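About Flusex

We write software for robot arms. We don't build arms, and we don't think you should buy one from anybody until you've read the rest of this page.

Flusex began in January with a complaint. The three of us who started it had spent years on the receiving end of demo videos, paying for systems that did one thing beautifully on the vendor's floor and then sat in our own building waiting for a service call. We wanted to know why planning software that looked so good on screen fell over when someone moved a plate. Mostly the answer was that nobody had tested it with the plate moved.

So that is most of what we do now. Velex, our planner, takes a goal and a list of objects with positions and works out a path for the arm and gripper. Kurup, our test runner, changes the layout and makes Velex try again, 400 layouts to a batch. A batch that goes well gets looked at harder than one that goes badly, as a high score usually means the layouts were too easy.

Breakfast is our current test set: sausages, bread, plates, and a dark pan or bowl to work around.

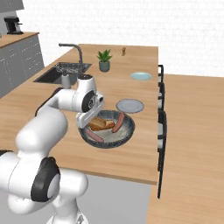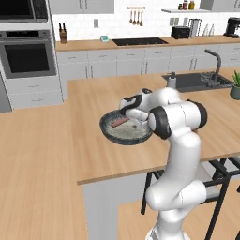 Simulated kitchen, breakfast set. 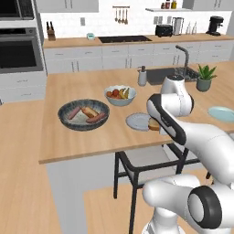 A simulator will forgive you a lot. Friction is whatever you typed in. Bread doesn't tear unless someone has written the code for tearing, and we haven't. When we publish a success rate it has the word "simulated" next to it, and we'd ask you to be suspicious of any company whose numbers don't say where they came from.

Our last full report covered 1534 runs. We sorted the failures by hand, and 38 of them were ones we could not explain. Those are listed in the report as unexplained. A prospective customer told us this looked bad – we sent it anyway, and they went with someone else.

What we don't claim

We don't claim that Velex understands a kitchen. It has positions, shapes and a cost function. We don't claim that a plan which works in simulation will work on your arm, with your gripper and your lighting. We have a separate perception module called Cedar, and it is not for sale yet. It still confuses shiny objects with their reflections, and until that is fixed it stays in house.

We also don't use the word "autonomous" in our contracts. If you need a person standing by, the contract says so.

Who we are

There are 13 of us, mainly programmers, with two people who came from factory maintenance and who win most of the arguments. We have no sales department. If you write to us, an engineer will write back, possibly to say that a conveyor belt and a fixed stop would do the job for less money.

Page last updated October 2025.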